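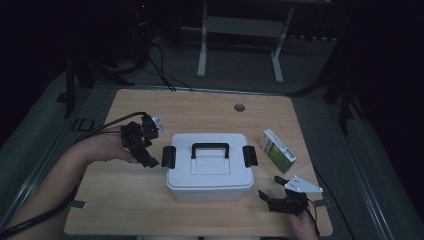
Ticket 127: lid on handled storage box, latches reported loose

Print this page | E-mail this page

Status: open
Site: Kirnerham
Item: Telik storage box, white lid, black carry handle, latch clip at each short end
Raised by: Zulmira Amaral

Reported fault
Small cartons go in, the lid goes on, both clips go down. Carried by the handle, one end of the lid lifts. Supplier's reply was that the box must be overfilled. I doubt it. A carton the size of the green and white one on the table is hardly going to push a lid off.

8.10 am
Supplier suggests washing the rim in warm water and trying again. Did so. No change that I could see, and I'm not sure what dirt they had in mind.

8.40 am
Swapped lids with a second box from the Skenudow order. Fault stayed with the first lid. So much for overfilling.

Late morning
Lifted and set down 70 times with the swapped lid on the first box. It held. With the suspect lid on the second box it let go 8 times, always at the left-hand clip. I was told this is "within normal use". Whose normal use?

Afternoon
Rüegg in stores says pressing the middle of the lid before closing the clips cures it. Tried it. Better for a while, then the same again. I wouldn't call that a cure.

Advice until this is sorted
- Carry from underneath, both hands.
- Don't hang the box by its handle.
- Keep the suspect lid apart from the others and mark it.

Next step
Replacement lid promised for March. Ticket stays open until it has been through the same lifting test here.

Print this page | E-mail this page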